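November, budget week

Morning

In before eight. The heat was on but hadn't done much yet, so I kept my coat on and started with the spreadsheet. Rhea wants the equipment request by the end of the week and I had told her it was nearly done. It was nearly done the way a closet is nearly clean when you've moved everything to the bed.

The request has one real question in it. Do we buy two more hand-held grippers now, or do we wait and put the money toward a second arm in the spring? Everything else is small. Cables, a storage drive, a better case. I could write those lines in my sleep.

The Halska quote came in overnight. It's 2,844 dollars for the pair, with the mounts but without spare pads. Pads are 85 dollars a set. Wanero still hasn't sent theirs. Their sales person called last week and was friendly and talked for a long time, and at the end of it I had a page of notes and no price. I wrote again this morning and asked for a number in writing, shipping included.

I put the Halska figure into the sheet and added two sets of pads, which brings it to 3,014 before shipping. Shipping is blank on the quote. I colored that cell yellow. There are a lot of yellow cells on this sheet now and I need to stop doing that, or Rhea will ask what yellow means and I'll have to say it means I don't know.

Spent an hour on last year's receipts. We bought pads twice and I only had one of the purchases recorded. The second was on Rhea's card and got filed under office supplies, between paper and a kettle. So my guess at what we spend on pads in a year was half of what it should have been. Fixed that. I also found we paid rush shipping both times, because both times we ordered after the last good pair was already worn. If we'd had a set in the drawer we would have saved most of that. Wrote a line in the request for a standing spare set per gripper. It isn't exciting but it's the kind of thing that gets approved.

Before lunch I talked with Rhea for a few minutes at her desk. She had three questions and I wrote them down right after so I wouldn't soften them.

Who is going to use the new ones? If the answer is the same people who use the ones we have, then we are buying shelf decorations.

What does it cost to keep them going for a year, meaning the total and not the sticker price?

What do we give up if we say yes?

Good questions. I had an answer to the second one, as of that morning. I had half an answer to the first. I had been avoiding the third, since the answer is the arm, and I want the arm.

She also asked if Aquino could pay for part of it. Aquino is the desk project: picking things up off ordinary office desks and putting them back where they belong. It has its own small pot of money and most of the gripper hours go to it. I said I'd look. The pot closes at the end of the year and anything left in it goes back, so if they're going to pay for something it has to be ordered soon.

Lunch at my desk, soup. Wanero wrote back while I was eating. No number. They'd like to set up a call. I said I would be glad to have a call after I had a number.

Afternoon

I decided I shouldn't write about hours and hand strain without having put some time in myself, so I took a gripper over to the desk by the brick wall and did a stretch of runs. I hadn't done any since the summer. Small things, mostly, the stuff that ends up on a desk anyway.

My notes from it, more or less as I took them:

The weight is fine for the first while. After that I feel it at the base of the thumb. I stopped to shake my hand out more than I thought I would. If we ask people to do long sessions, we need enough people to trade off, and that means the number of grippers was never the only limit. That belongs under Rhea's first question.

A light thing like a pen is harder than a heavy thing. I come in too fast and close too early. A tissue box is easy to get hold of and easy to crush. A water bottle is fine if I take it low.

The textured face of the pads is what does the work. When I read the Halska page I skipped the part on pads entirely, and that was a mistake. Their pads are smooth on the cheaper model. The quote is for the cheaper model. I need to ask whether ours would fit on theirs, and if they wouldn't, what the textured ones cost.

I caught myself doing the same approach over and over from the same side of the desk. Good habit for speed, bad habit for the data. It'd be better to have two people with two different sets of habits. That's an argument for more grippers, and a fairer one than any I had this morning.

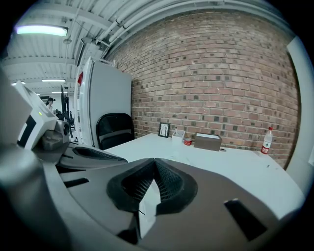

What I changed in the request afterward

I came back, washed my hands, and rewrote the middle section. The old version said that more grippers would mean more data. That was lazy. The new version says that we can keep two people working at the same time if we have the people, and then it lists who they are and how much time each has told me they can give. I sent a short message around to check. Two said yes right away. One said yes but only mornings. One hasn't answered, and I left that person out of the total.

I split the cost section in three. First the purchase. Then the running cost for a year, with pads and the shipping we'd pay if we order on time. Then a plain paragraph about what we put off. I wrote that if we buy both grippers out of our own money, the arm moves from spring to fall. I looked at that sentence for a while. It's true so it stays in.

Then I went looking for a middle road. Three versions:

Buy both now from our own line. Simple. The arm slips.

Buy one now. Halska won't hold the pair price for a single unit, I checked the terms at the bottom of the quote. They don't give a single price there at all. I've asked. I don't expect it to be kind.

Buy both, with Aquino paying for one and us paying for the other. At the pair price that's 1,422 each. The arm might still make it by early summer if nothing else goes wrong. I like this one best, and I've tried to write all of them at the same length so that it doesn't show.

The trouble with the third is that things bought with Aquino money have to be used for Aquino first. Fine for now. It may be a nuisance next year when the work moves off desks and into the kitchen area. I put that in too.

The other thing I looked into was repair. The last time a finger joint got loose we sent it out to Zulis, and they did it well but it was gone for weeks. I called them and asked if they would do the Halska ones. They would, as long as Halska will sell them the parts. So now there's a question for Halska about parts, and I added it to the same email as the pads and the single price and the shipping. Four questions in one email. I numbered them, because when I don't, people answer the first one and wish me a good day.

Rhea came by around four and read the draft standing up. She thought the running cost section was good. She thought the paragraph on hand strain should be higher, as it affects who we can ask and for how long, and I agreed and moved it. She didn't say which of the three versions she preferred. She asked whether I'd be happy with the Halska if the textured pads don't fit. I said no. She said then that should be written down as a condition, and I wrote it down: no order until the pad question is answered.

She also asked what yellow means.

Evening

Home by seven. Wanero's number finally came in while I was on the bus. It's higher than Halska's for the pair, but the textured pads are included and shipping is on the quote in black and white. So the gap is smaller than it looks, and I can't say how much smaller until Halska fills in the blanks. I'll make a side-by-side tomorrow with the same rows for both: unit, mount, pads, shipping, parts, repair.

Things to do tomorrow:

Ask Wanero how long their quote is good for. It doesn't say.

Find out the exact day the Aquino pot closes, and whether it's the order or the invoice that has to be in by then. Last year it was the invoice and we nearly missed it.

Ask the person who didn't answer once more, in person.

Move the second pad purchase out of office supplies for good, so whoever does this next year doesn't have to find it beside the kettle.

Clear the yellow cells or write next to each one what I'm waiting for.

My thumb is still a little sore. I did the dishes left-handed and went slowly with the glasses. I'd like another session tomorrow if there's time, starting from the other side of the desk.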